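Living With the New Arm at the Packing Bench: Shop Tips From Our First Winter 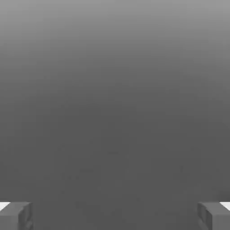
Atif Rajput wrote in after my last page to say that his shop got its arm before anyone had asked the packers where they like to stand, and that they spent weeks walking around it like it was a parked car. His advice is to let the people who do the job chalk out the floor first, and I'm putting it at the top because I wish I'd had it in September!

We're a small outfit (shelf brackets and drawer hardware, mostly, packed for mail order) and the arm does the dull part, picking parts up and putting them in trays. I still do the bagging, the labels and anything odd. What follows is what I've picked up so far, in no order at all.

Clear the bench before you start it, and I mean really clear it. Rags, pencils, the tape gun, your coffee. I used to keep half my life on that bench. Now I have a shelf at hip height behind me with a lip along the front, and I reach back for things without looking.

Go over the gripper fingers at the start of the shift, with the power off and locked out. A lint-free cloth and a drop of dish soap in warm water does it, then a dry cloth. Grooves hold dust, so use an old soft toothbrush on those. Don't use the orange degreaser. I did, and it left a film that I was still wiping off after lunch.

Matte gray is your friend. Our old bench top was shiny white laminate and the overhead lights bounced off it so badly that the arm kept missing the small brackets. We put down a dull gray mat and the trouble mostly went away. My eyes are less tired too, which I hadn't expected. If you can't change the top, try moving the lamp before you pay for anything.

Keep a misses notebook. Mine is a cheap spiral one hanging on a string, and I write down the part, the time and what I think went wrong. The Gorholm trays turned out to be the worst by a mile – 7 misses in one morning – and it was only that somebody had been stacking them crooked. We'd never have found that by arguing over it.

Work out your pace with the arm off. It will happily feed you trays faster than you can bag them, and for the first few weeks I ran to keep up and went home with a sore neck. Evaristo Trujillo, on the early shift, finally turned the speed down to 85 percent and the daily total hardly moved, as we'd stopped fumbling. If your boss wants it back at full speed, show them the notebook!

Swap jobs. When it was all hand packing you got a bit of everything, lifting and counting and sealing, and now you can end up doing one small motion all day. We change places every 50 minutes. I bring a kitchen timer, the wind-up kind, and when it rings we move, even if somebody is in the middle of a story.

Put the mats where your feet are now. Ours stayed for ages where the old packing station had been, so I stood on bare concrete next to a perfectly good rubber mat like a fool.

Learn one small fix yourself. We used to phone Oltby for everything, and they're nice people, but that's half a day gone. I asked their fitter to show me how to change the finger pads and wrote the steps on a card taped inside the cabinet door. It's two screws a side, and I keep 3 spare pairs in a jam jar.

Talk while you work. I mean that as a tip. It's quieter on the bench than it was, and with fewer of us side by side I noticed I could go a whole morning without saying a word. We moved the label printer around so that whoever is on labels faces whoever is on bagging, and it's been a lot more pleasant since.

Oh, and for the sticky stuff the old floor tape leaves behind – cooking oil, ten minutes, then a plastic scraper. Wash the spot well with soapy water afterward and let it dry before anyone walks on it.

Next time I'll get to the Hurndale bins and how I finally got the lids to stop popping off.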